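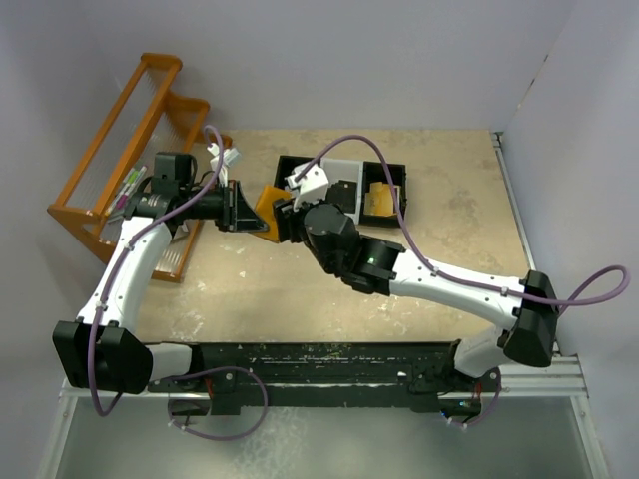

*Figure 1. Both arms holding the orange-yellow piece over the middle of the table.*

## What went wrong with the handover

So this is the part of the Clakwood project I was dreading writing up. The plan was simple: the left arm picks up a flat piece, the right arm takes the other side, the left arm lets go. We ran it 202 times on the Hosov controller and 62 of those runs stopped with an overload fault – way more than I expected!

At first I blamed the grippers. They aren't a matched pair (the left one has a black wedge-shaped frame, the right one has white fingers), and I figured the white fingers were slipping. I spent most of September changing the grip force in little steps and got basically nowhere. The faults just moved to a different point in the run.

What finally gave it away was the log. The left arm was supposed to wait for a "holding" signal before opening, and on the bad runs that signal came in late. Meanwhile the right arm had already started its pull, so for a moment the two of them were in a tug-of-war over the same piece. The motors hit their current limit and everything froze, with both grippers still closed.

That last bit is the safety problem. My first instinct when it froze was to reach in and grab the piece (I did this 3 times before my lab partner yelled at me). The arms were stopped but still powered, and clearing the fault on the Aranda panel makes them finish the move they were on. Now the rule is stop button first, then hands.

The fix in the code was a check that the right arm can't move until the left one reports open, plus a timeout of 10 seconds. I still have to rerun the full set with the softer Billow pads on.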